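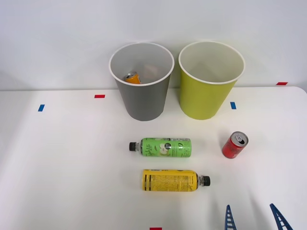 1/ Sorting at the table, part two

Part one was about the kitchen at our place in Busdale and why one trash can under the sink wasn't working. A few of you asked what we use now. Two open bins, a gray one and a yellow-green one, on a white table against the wall. No lids.

2/ The gray one takes cans. The yellow-green one takes plastic bottles. You can see one orange can in the gray bin and two bottles on the table that still have to go in the other one.

3/ Annick Pons asked why no lids. We had lids until last spring. People put things on top of them. Then the next person put things on top of those. I took the lids down to the basement and the problem went away the same week.

4/ Bottles go in with the caps on. I know a lot of you learned it the other way. I did too. Our hauler changed the rule and sent a card about it, and I missed the card. Check with yours, don't go by me.

5/ Labels stay on as well. I spent most of a winter peeling labels off under the hot tap. Hermine Mayrhofer from upstairs finally called the depot and asked. They told her not to bother.

6/ Rinse, though. A quick swirl with whatever is left in the dishpan is enough. I don't run fresh water for it. Juice bottles are the worst if you skip this, and in warm weather you'll have fruit flies in two days.

7/ On size. Small bins are better than I expected. We used to have one big tote from Lebrun in the hall that held a month's worth, and it got so heavy that it just sat there. These get emptied when they're full and I can carry both in one trip.

8/ They also taper toward the bottom, so they nest when I wash them and put them away. Tall bottles stick out of the top if you drop them in upright. I lay them in at an angle and get a few more in that way.

9/ Do I crush the bottles? No. The deposit machine at the Plirkley store won't read a crushed one. If yours don't carry a deposit, then sure, squeeze the air out and put the cap back on.

10/ Cans, same thing for us. The machine wants them round. Lionel Huet stepped on a whole bag of his before he found that out and had to put them all in with the scrap.

11/ Since somebody always asks for numbers: I kept a tally on the side of the fridge for a year, cans and bottles together. 1,292. The biggest month was August 2024, with 199, and I would have liked one more so I could say 200. We had family staying.

12/ September dropped right back down. It's nearly all drinks. If I wanted to cut the number I'd start with the fizzy water, and I haven't.

13/ Ehab Ezzat wanted to know about glass. Glass doesn't go on the table. It goes in a crate by the back door — too heavy, and I don't want it knocked off by an elbow. Paper is in a bag next to it.

14/ Cleaning: I wash the bins out every 4 weeks with dish soap and let them dry upside down on the step. The light insides show every drip, so I can't pretend they're clean when they aren't. Wipe the table at the same time.

15/ I tried labels on the bins. Printed ones from Eltska, nice enough, but they curled off in the wash. By then everyone knew which color was which and I never replaced them. Guests ask once.

16/ Denise Kershaw does hers with three bins and puts cartons in the third. We don't buy enough cartons. If you do, her way makes sense.

17/ Next one will be the food scraps bucket, which I have more complaints about. Send questions before then if you have any.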